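Werkstattbuch, September, kurz nach halb acht abends

Endlich mal wieder Zeit für einen ordentlichen Eintrag, die letzten Zettel kleben ja alle nur am Regal (ja, ich weiß, Yến, die gehören hier rein). Heute ging es fast nur um Rot. Der Krapp aus Skumside ist da, und ich habe sofort den ersten Topf angesetzt!

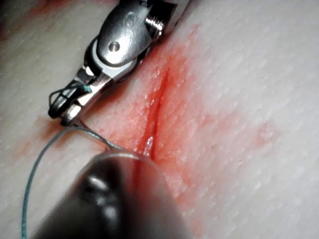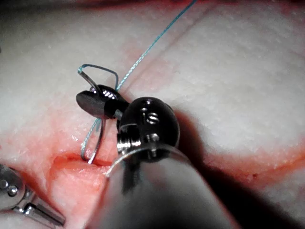
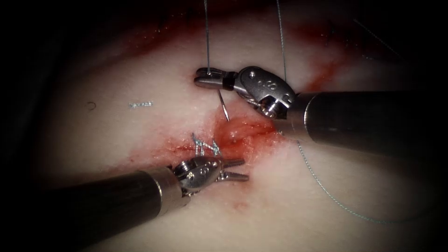 Rot auf hellem Kunstmaterial, Bild eins und drei.

Also, der Krapp. 400 Gramm Wurzel, grob gemahlen, über Nacht eingeweicht und das erste Wasser weggeschüttet, weil da die ganzen Gelbtöne drinsitzen. Yến Hoàng schwört darauf, das Gelbwasser aufzuheben und einen zweiten Strang darin zu färben. Mach ich beim nächsten Mal vielleicht, heute war kein Eimer mehr frei.

Wolle: die graue Garnik, 219 Gramm, zwei Stränge, mit Alaun vorgebeizt. Dazu ein kleiner Strang von der weißen Khổng als Vergleich. Temperatur langsam hoch und dann bei gut 65 Grad gehalten, jedenfalls so lange ich danebenstand. Dann klingelte das Telefon, und als ich zurückkam, zeigte das Thermometer 78. Mist! Genau da kippt der Krapp ins Bräunliche, das steht hier im Buch schon dreimal in meiner eigenen Handschrift.

Ergebnis: Die weiße ist trotzdem schön geworden, ein warmes Ziegelrot, ein bisschen stumpf vielleicht. Die graue ist eher Rost mit Schatten drin, und das gefällt mir fast besser als geplant. Ein Strang ist an der Abbindung heller geblieben, da hatte ich viel zu fest geknotet. Achterschlingen, locker!!

Nachbad läuft noch, mit einer Prise Kreide drin, unser Wasser ist ja so weich. Bitte den Deckel nicht aufmachen und vor allem nicht rühren, die Garnik filzt schon beim Hinschauen.

Offen:
Probe 439 fehlt im Musterordner, wer hat die? Das war das gute Orange mit Zwiebelschale.
Neue Etiketten ab 1117 weiterzählen, bitte wasserfest schreiben, die letzten waren nur noch blaue Wolken.
Zosulell fürs Auswaschen ist fast leer, reicht noch für zwei Töpfe.
Lichttest ans Südfenster hängen, halb abgedeckt, wie beim Indigo.

Morgen früh abgießen und erst mal trocknen lassen, nass sieht ja alles toll aus. Falls jemand vor mir da ist: Fenster auf, es riecht nach nassem Schaf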